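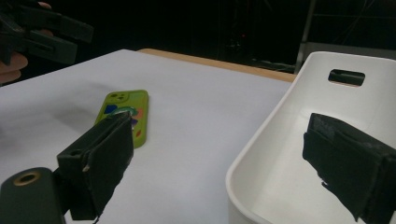

La funda verde lima, boca abajo sobre la mesa blanca.

Funda de TPU que amarillea y se deforma: ¿material o almacenamiento?
Publicado por Golnar Shojaei — Apr 2, 2022

Gestiono un pequeño stock de fundas flexibles para una tienda de accesorios. En agosto recibimos un lote de 2,000 unidades del proveedor Planeck, casi todas transparentes y el resto de color. Las transparentes han empezado a amarillear sin haber salido de su bolsa individual. En las de color no aprecio cambio de tono, pero algunas presentan el marco abierto y ya no ajustan en las esquinas.

El almacén no tiene climatización. Las cajas se apilan en siete alturas y la fila superior queda cerca de una luminaria antigua. La ficha técnica dice únicamente «TPU, dureza Shore A», sin valor. ¿Es un defecto de la materia prima o un problema de conservación? ¿Se puede revertir?

Mojtaba Farahani
Son dos fenómenos distintos y conviene separarlos.

El amarilleo es propio del TPU aromático (base MDI). La radiación ultravioleta y el calor oxidan la cadena y se forman grupos cromóforos de tipo quinona. También puede producirse en oscuridad: ciertos antioxidantes fenólicos, como el BHT presente en algunas bolsas de polietileno, reaccionan con óxidos de nitrógeno del ambiente y tiñen la pieza. El TPU alifático resiste mucho mejor la luz, pero cuesta más y rara vez se usa en fundas económicas. En una funda pigmentada la degradación puede existir igualmente; el pigmento la disimula.

La deformación del marco es fluencia bajo carga. Una pieza comprimida durante meses a temperatura elevada adopta parte de esa geometría. Reduzca la altura de apilado, aleje las cajas de la luminaria y pida al proveedor tres datos: tipo de isocianato, dureza exacta y paquete de estabilizantes.

El color no se recupera. El agua oxigenada con luz aclara a veces la superficie, pero el resultado es irregular y el material sigue envejecido.

Ehsan Ebrahimi
A mí me pasó con unas Zuvo transparentes. Las lavé con bicarbonato y quedaron igual de amarillas. Compra negras.

Iman Abdel Rahman
Coincido con Mojtaba, con un matiz sobre la forma. Si la deformación es leve, puede recuperarse parte del ajuste: agua a unos 50 °C, unos minutos, y enfriar con la funda montada en una maqueta rígida del modelo — nunca en el teléfono. Haga la prueba con pocas unidades antes de tratar el lote.

Para la reclamación, guarde muestras de la fila superior y de la inferior. Si amarillean por igual, la luminaria pierde peso como causa y hay que mirar la bolsa o la formulación.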